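3.2 Packaging format and household waste

The second part of the survey dealt with how fruit is sold and what becomes of it once it reaches the home. Households in Pluvville kept a kitchen diary in which they entered each purchase of fresh fruit, the form in which it was sold, and the weight of any portion thrown away. The diary followed the layout used by Antunes and Hoarau in their earlier work on bread, with one added column for the type of container. In total, 2,668 purchases were entered by 317 households. Entries without a discard weight were kept if the respondent had ticked the box for "all eaten" and were otherwise removed before analysis.

Three formats were separated: fruit picked singly by the shopper, fruit in a closed rigid tray, and fruit in a mesh bag. A bag holding more than one kind of fruit was coded as mixed. The distinction matters for the model in Section 4, where the unit of analysis is the purchase and each purchase carries a single format code. Where a respondent had moved fruit from its original container into a bowl or tub at home, the code of the original container was retained and the transfer was noted in a separate field.
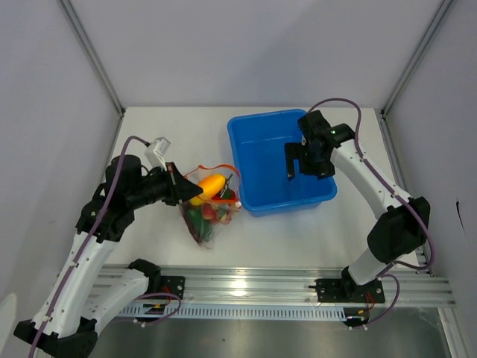 Figure 2. Mixed fruit in a mesh bag, with a blue plastic tub alongside.

Discard weights were skewed to the right, as is usual for diary data, and a log transformation was applied after adding a small constant. Household was entered as a random effect. Fixed effects were format, household size, days between shopping trips and a binary term for the presence of children under 9. Price was left out of the main model because the two shops that took part, Garba and Stustent, recorded it differently: Garba by weight and Stustent by pack. A reduced model including price was fitted to the Garba purchases alone and is given in the appendix.

Mixed bags were associated with a higher discarded share than single-fruit bags, and the difference remained after adjustment for household size. One possible reading is that the fruits in a mixed bag ripen at different rates, so that part of the purchase is past its best before the remainder is ready to eat. The diary did not ask for the reason for discarding, and this reading cannot be tested with the present data. Storage temperature was also not recorded. Rigid trays and singly picked fruit did not differ from each other in any of the fitted models.

Diary entries were typed twice and compared using the Nurkex data entry package. Mismatches were settled by reference to the paper original. The coding scheme was fixed in September, before any discard weights had been examined, and was not changed afterwards.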